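Lerow Butcher-Block Worktops: Frequently Asked Questions
Last updated May 25, 2025

What are the tops made from?
Solid maple strips, edge-glued and sanded flat on both faces. There is no veneer and no core. Color and grain vary from strip to strip, and pale streaks are normal for the species.

What thickness should I order?
The standard Lerow top is 42 mm thick. A 28 mm version is sold for craft tables and play tables. Do not use the 28 mm top for a vise or any other clamped load near the edge.

Does it arrive finished?
Tops ship with one coat of hardwax oil. Apply a second coat after installation, including the underside and any cut edges. Item 3919 is the matching oil in a small can.

How do I apply the second coat?
Wipe the surface clean and let it dry. Spread a thin film along the grain with a lint-free pad, then remove the excess before it gets tacky. Leave the top overnight before setting anything on it. Oil-soaked rags can self-heat. Lay them flat outdoors to dry.

Can I screw the top straight to a frame?
Use slotted brackets across the width. Solid wood moves with humidity, and fixed screws can split a strip. Leave a 2 mm gap at any wall. Mahawong and Lesdale frames come with slots already cut.

Which direction should the grain run?
Along the longest side. Tops cut the other way are weaker and are not covered by the warranty.

Is the surface suitable for toys and small parts?
Yes. Small items are easy to pick out against pale maple, and the oil finish does not leave a sticky film once cured. Hard plastic edges can leave shallow dents if dropped or dragged.

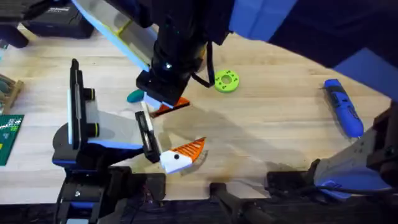 Dents that have not broken the fibers can usually be raised with a damp cloth and a warm iron. Sand lightly with fine paper once the spot is dry, then re-oil.

What about marker and glue?
Water-based marker wipes off if caught early. Dried glue should be lifted with a plastic scraper, working with the grain. Avoid acetone, as it strips the oil.

Who handles warranty questions?
Write to Sinan Türkmen at the Stultari service desk. Include the order number and a photo of the underside label.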